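3.2 What counts as tidy? The bottle-and-bucket table

I'll admit I came to the bottle table late, after we had already spent most of October arguing about cutlery drawers. Drawers are lovely for talking about order (everyone has an opinion on where the teaspoons go!) but they're awkward to score, and by the end I wanted something so plain that two people could look at the same tabletop and agree on how tidy it was. A bucket and some drink bottles turned out to be just that. Everybody knows what you do with a bottle you want off the table, and everybody knows when a table is clear.

Still, I was surprised at how much there was to disagree about. Our first round of ratings, which we ran with people from the Sullar office, used 40 layouts and one simple question: how messy is this table, from zero to ten? I had assumed the scores would follow how many bottles were left out. They did, loosely, but posture mattered a lot more than I'd guessed. A bottle standing up reads as "somebody put this down." A bottle lying over reads as "somebody dropped this," and raters marked it down hard, even when it was sitting closer to the bucket than its upright neighbor. Gomis found something similar with shoes in hallways, and I now think it's the same habit of the eye.

So for the second round we kept the mixed layouts, the ones with a bottle up and a bottle down on the same table and a bucket already in use. Figure 4 is one of them, and it's a good one to keep in mind for the rest of this section, as it got the widest spread of scores in the whole set.
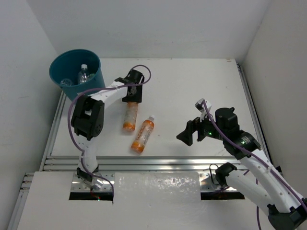
Figure 4. A mixed layout from the second round: teal bucket with two clear bottles in it, one orange bottle upright on the table, one on its side.

I love this layout because of the bucket. Raters who gave it a low mess score nearly always mentioned the clear bottles in their comments, along the lines of "the job's been started." Raters who gave it a high score talked about the orange bottle on its side and hardly mentioned the bucket at all. Same table, two completely different stories! We had put the bucket in as a fixture, something to aim at, and hadn't thought of it as evidence of anything. Once I'd read those comments I went back over the first-round notes and found people doing it there too.

Color is the part I feel least sure about. The bottles left out here are orange and the ones in the bucket are clear, and that split may well be pushing people toward reading the two pairs as different kinds of thing (sorted versus not sorted yet). Georgiev's work on kitchen counters suggests that bright labels raise mess scores all by themselves. I haven't separated the two effects, and I don't want to pretend the numbers in Table 2 do it for me.

The full second round has 256 ratings after we dropped the incomplete forms. We resampled them 1000 times to get the intervals in Table 2, and the posture effect held up comfortably. The bucket effect is smaller and wobblier. If I leave out the 15 raters who had also done the drawer study, it gets a little bigger, and I don't have a good explanation for that. My best guess is that drawer people had learned to look inside containers for disorder, so a bottle leaning lower than its neighbor in a bucket bothered them where it bothered no one else. The Ponau layouts in Section 3.3 use a lidded bin and let us check some of this.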